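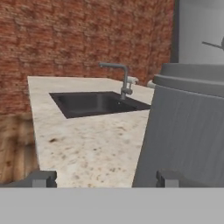

Fig. 3-1. Countertop and brick wall.

Section 3: Setting up the console before a game

Visomeo Football Scoreboard System, User Manual
Revised August 2024

This section covers the console, the Garrido display board and the Hirari hand remote. It assumes that the board has already been mounted as described in Section 2 and has passed its power-on test. If you use the console with an older Flomstead board, read Section 9 first, as the pairing steps are different.

You will need:
The console and its mains adapter
The Hirari remote, charged
The club PIN, printed on the card inside the console lid
The roster for each team, on paper or as a file on a USB stick

Allow plenty of time before kick-off the first time you do this. Once the teams and the game format have been saved, later games need only steps 3.2, 3.5 and 3.7.

3.1 Placing the console
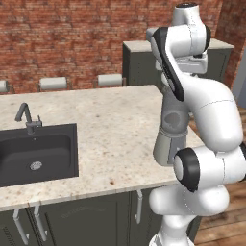

The console can be run from the press box, from a table on the sideline or from any room that looks out on the field. It needs a flat, steady surface with space on the right for the roster sheets. Many clubs work from the clubhouse kitchen, and a stone-topped kitchen island with bar stools along the far edge makes a good scoring position if the stools face the field. Where there is a sink let into the left end of the counter, set the console well along from it and run the cables down the other side. Turn the screen so that sunlight does not fall straight on it.

1. Stand the console on its four rubber feet. Do not use it on its back.
2. Raise the aerial until it clicks.
3. Check that you can see both end zones and the referee's normal position from where you will be sitting.
4. Plug the adapter into the socket marked DC IN, then into the mains.

CAUTION: The console is not waterproof. On the sideline, use it under a gazebo or in the clear rain hood (sold separately). If liquid gets into the keypad, switch off, unplug the adapter and see Section 11.

Note: The radio link reaches 800 metres in the open. Walls, metal stands and parked coaches will shorten this. If the signal bars on the screen drop to one, move the console before you move the board.

3.2 Switching on and checking the battery

1. Press and hold POWER until the start screen appears.
2. Enter the club PIN and press OK.
3. Look at the battery symbol in the top right corner. It should read 80 per cent or more if you intend to run a full game without mains power.
4. Press MENU, then DATE AND TIME, and correct the clock if needed. Game files are named from this clock, and the name cannot be altered afterwards.

The battery keeps the console running if the mains supply fails, and the game clock is not affected. A yellow plug symbol appears while the console is on battery.

If the console has been stored over the winter, charge it overnight before use. Consoles made before January need a firmware update before the overtime settings in 3.4 will appear. The update procedure is in Section 10.

3.3 Pairing the board and the remote

Pair the board first. The remote takes its channel from the board and will not pair on its own.

1. Switch on the Garrido board at its isolator. Wait for the dashes to stop flashing.
2. On the console, press MENU, then DEVICES, then FIND BOARD.
3. When the board's serial number appears, check it against the plate on the back of the board and press OK.
4. Choose FIND REMOTE.
5. On the Hirari remote, hold down the two outer buttons together until the light turns green.
6. Press OK on the console. The remote gives a short buzz.

Test the link by pressing HORN once. If you are close to housing, use SILENT TEST instead — the board shows the word HORN and no sound is made.

Note: If two pitches are in use at the same ground, pair each console with the other board switched off. Mark the consoles with tape so they are not swapped at half-time.

3.4 Choosing the game format

The console is supplied with formats for eleven-a-side, nine-a-side and flag football. Each one sets the length of the quarters, the play clock, the number of time-outs and the overtime rules. Check these against your league's rulebook before the first game of the season. Leagues differ, and the supplied formats are only a starting point.

1. Press MENU, then FORMAT.
2. Use the arrow keys to highlight the format nearest to your league's rules and press OK.
3. Go down the list and change any value that is wrong. A changed value is shown in blue.
4. Set RUNNING CLOCK to Off, Second half or Mercy. With Mercy selected, the console asks you for a points margin.
5. Set OVERTIME to None, Timed or Possession.
6. Press SAVE AS and give the format a name. Use your league's name and the age group, so that another operator can find it.

Play clock: two lengths can be stored, a long one and a short one. The long one starts at the end of a play. The short one is used after penalties, time-outs, changes of possession and other stoppages where the referee signals it. The operator picks between them with the LONG and SHORT keys, and the console does not choose for you.

CAUTION: Changing the format after the first quarter has started resets the time-outs for both teams. Write down the number remaining before you do so.

3.5 Entering the teams

A roster holds up to 46 players for each team. Two players may share a number if one plays only on offence and the other only on defence. The console asks which is which when you enter the second of them.

To load a roster from a file:

1. Save the roster as a plain text file, with one player to a line: number, comma, surname, comma, position.
2. Put the USB stick in the left-hand port.
3. Press MENU, then TEAMS, then IMPORT.
4. Choose HOME or VISITORS and press OK.
5. Read down the list on the screen. Lines that could not be read are shown in red and must be typed in by hand.

To type a roster in:

1. Press MENU, then TEAMS, then NEW.
2. Enter the team name as you want it on the board. Long names are shortened on the board but kept in full in the game file.
3. Enter each player and press NEXT. Press DONE after the last one.

Late changes are common. To change a shirt number once the game has begun, highlight the player, press EDIT and enter the new number. Tackles, carries and scores already recorded stay with the player.

3.6 Power and cables at the scoring position
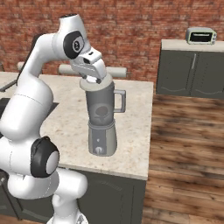 Give the console a mains socket of its own wherever you can. The adapter copes with ordinary dips in the supply, but a heavy load being switched on and off on the same extension lead can make the screen restart. Urns, heaters and hot plates are the usual culprits at a ground. In a kitchen, a countertop blender should go on a different socket, and if it has to be run during play, keep it at the far end of the worktop where the operator can still hear the referee's whistle. A restart does not lose the score, though the play clock will need to be set again by hand.

Run the adapter cable behind the table and tape it down where people walk. If the board is wired and not on the radio link, leave a loop of spare cable at each end and keep it apart from mains cables.

CAUTION: Do not extend the adapter cable by cutting and joining it. Use a mains extension lead suitable for the place where it will be used. Outdoors, the supply must be protected by an RCD.

3.7 Checks before kick-off

Carry out these checks with the board in view. A second person standing at the halfway line is a help, as some faults on the lower row of digits can't be seen from an angle.

1. Press TEST. Every segment on the board lights, then every segment goes out. Note any that stay dark.
2. Press NEW GAME, choose the saved format and choose the two teams.
3. Check that HOME is on the correct side of the board. To swap the sides, press MENU, then BOARD, then SWAP.
4. Start the game clock with the remote and stop it with the console. Then start it with the console and stop it with the remote.
5. Reset the clock with the RESET key. Do not use NEW GAME a second time, or an empty game file will be left in the memory.
6. Set DOWN to 1, DISTANCE to 10 and the ball position to the kick-off line.
7. Ask the referee whether the official time is kept on the board or on the field. If it is kept on the field, turn the horn off.

When the referee signals ready, press ARM. The clock will now start on the first press of either device.

Note: If the board shows three dashes in place of the time, the link has been lost. Keep the clock running on the console. The board will catch up when the link returns.

3.8 Saving the game

Games are saved at the end of every play and again when you press END GAME. The memory holds 1,000 games. When it is full the console will not start a new one until some have been deleted or moved to a USB stick, so check the space left at the start of each season.

1. Press END GAME and enter the PIN.
2. Compare the final score on the screen with the referee's card. To correct it, press EDIT SCORE before you press OK.
3. Put a USB stick in the left-hand port and press COPY.
4. Wait for the word DONE before taking the stick out.
5. Switch off the console, then the remote, then the board.

Fold the aerial down before closing the lid. Store the remote in its slot with the charging contacts facing the keypad.

For recording penalties, drives and individual statistics during play, go to Section 4.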